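About Us

Hi! I'm Boyang Song, and I run the Zou Robotics Club with a lot of help from the students, who would tell you it's the other way around. We meet in the back half of the Petano School library building, Monday right after the last bell, and we go until somebody's ride shows up and honks.

The club started with a cardboard box of motors and a sign-up sheet I taped to the wrong door. A few kids wandered in looking for chess and stayed anyway (hi, chess people!). These days we have 57 members on the list, from sixth grade up to seniors. They don't all come at once, thank goodness – we'd never fit.

What we do most of the year is get ready for the Zallero Challenge, a student automation contest that runs in two rounds. The first round is all simulation. Each team gets the same virtual workroom, the same arm and the same pile of parts, and has to write the program that puts the parts where they belong. If you get through that, you go on to the live round in March, which has real tables, real cables and real nerves. I love the live round, but the simulation round is where the students learn the most, and it's where we spend almost all of the fall.

We call our simulation project Uvum. It's named after a typo, and the typo has been in the folder name so long that changing it would break everything. The job in Uvum sounds easy when you say it out loud: pick a block out of the tray, carry it to the board, set it down on its pegs. Then you try it! The arm has to come down straight over the tray, which has tall sloping sides, and if your approach is off by a bit you run the gripper right into the wall. We've done that 368 times. I know because one of our eighth graders wrote a crash counter and put it on the club's home screen, where my principal could see it.

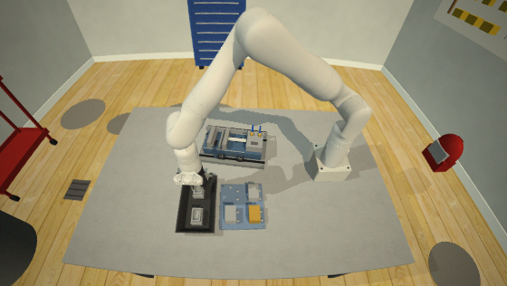 Words by Boyang Song, club advisor
Simulation by the Uvum team, Zou Robotics Club

The board in the Uvum task has four spots, and our usual practice run starts with three of them already filled, so there's one open corner to aim for. The orange-yellow block is everybody's favorite. It's so much easier to talk about than the gray ones ("no, the OTHER gray one" is something I hear a lot), and the newer kids use it as their landmark when they're working out which way the board is turned. The gray parts waiting in the tray are the ones we argue over. Do you take the far one first, or the near one? The far-one people and the near-one people have been at it since September, and I've stopped trying to settle it.

I should say something about how we work, as parents ask me this one every year. You don't need to know how to code when you join. Everyone starts on paper, with a pencil and a partner. One of you is the arm and keeps your eyes closed, and the other one gives directions. "Down a little. Stop. Close your hand." It's silly and loud and it works better than any slides I ever made. After a few weeks of that we move to the laptops, and you get a copy of the Uvum room to mess up however you like. Nothing in there can get hurt, and I want you to try the weird idea!

Once you're comfortable you pick a crew. The motion crew works on how the arm gets from one place to another. The grip crew worries about when to close and how hard. The lights crew plays with the shadows and the brightness in the virtual room, and they're sneaky about it – they'll change something overnight and see whose program falls over in the morning. You can switch crews whenever you want. Some people switch every week and I've made my peace with it.

A practice session goes like this. We get snacks out first (bring your own water, please, the fountain is down the other hall). Then each crew says what they broke last time. Then we work for 60 minutes with the music low, and at the end we put one run up on the big screen and everyone watches it together. People cheer for it. They cheer when it crashes, too, maybe more.

We've made it to the live round 2 times so far. The first time, we forgot to pack the power strip and had to borrow one from the team at the next table, and they were so nice about it that we still trade messages with them. The second time we packed four power strips and forgot the tape.

Dues are small and we'll quietly skip them if they're a problem, so just come talk to me. The club owns enough laptops for sharing, but if you have your own, put your name on it. We lose track of chargers constantly.

If you'd like to visit, stop by any Monday and sit in. Little brothers and sisters are fine if they can stand the noise. Teachers from other schools are welcome too, and I'm happy to pass along our starter lessons, pencil arm game included. Leave a note for me at the front office, or catch me in the parking lot after practice – I'm usually the last car there.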